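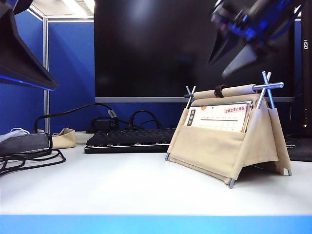 June, 7:40 a.m.

Desk first, before mail. Wiped the white top, keyboard pushed back, calendar stand returned to the right side. One of the leg tips had left a faint mark on the surface. Two passes with Plasta cleaner took most of it off.

Restacked the cards in the canvas pocket with the June card in front. The pocket pulls a little when the stack is full, so the finished months go in the drawer from now on. Strap left alone - the leather is stiff and I don't want to crease it.

Irén called at 8:10 about the Fitum order. 38 units, not 100. Corrected the sheet.

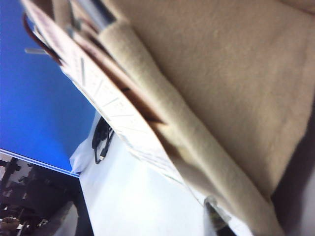 Evening

Flor wants the same kind of stand for her office. Told her to measure the depth of her shelf first. She thinks 14 cm; I doubt it.

Still to do: drawer dividers, reply to Grażyna, new refills from Esmont.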